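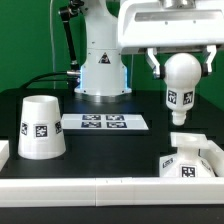

A robotic arm's gripper holding a white bulb-shaped part over a fixture. The parts and the plate on the table carry square fiducial markers.

Fiducial marker placement is the practice of fixing printed patterns to parts, fixtures and work surfaces so that a camera can find their position and angle. It is common in robot assembly trials, where results from different laboratories need to be compared. Most groups follow written rules on the size, number and position of the markers, though there is no single set in general use.

Background

Early bench trials often relied on parts being put back by hand against pencil lines or tape. Small errors in the starting position made it hard to tell a poor control method from a badly placed part. The Karnwood guidelines, drawn up for shared assembly tasks and last revised on 29 March 2023, were written to deal with this. The Kenilham bench code covers much of the same ground but also deals with cables, guarding and warning labels.

Placement on parts

Under the Karnwood guidelines, each movable part must show at least 2 markers to the main camera in its starting position. On a curved part the markers go side by side around the body, and must be small enough that the curve does not spoil the reading. Cones and faceted bases are marked on several sides, so that one marker can still be read when another is turned away. Contact surfaces, tips and sockets are kept clear. No marker may sit where the gripper fingers close.

Each marker on a bench has its own number. A damaged marker is replaced with one of the same number, and the part is measured again before use.

Reference plates

A reference plate is a flat piece carrying several markers in a fixed grid, often two by two. It gives the camera a known plane to work from. The Kenilham code asks for the plate to be checked at the start of a session and after every 100 trials. The plate need not be square to the table, provided its angle is recorded.

Lighting and background

Both documents call for even light and a plain backdrop. Glossy parts are allowed, but reflections must not cross a marker.

Criticism

Karamanlidis, a maker of assembly fixtures, has objected that the rules favour large parts with room for labels. Users at Novell have asked for an exception for parts that will be painted. Neither point was settled in the 2023 revision.

See also
Camera calibration
Peg-in-hole assembly
Robot safety labelling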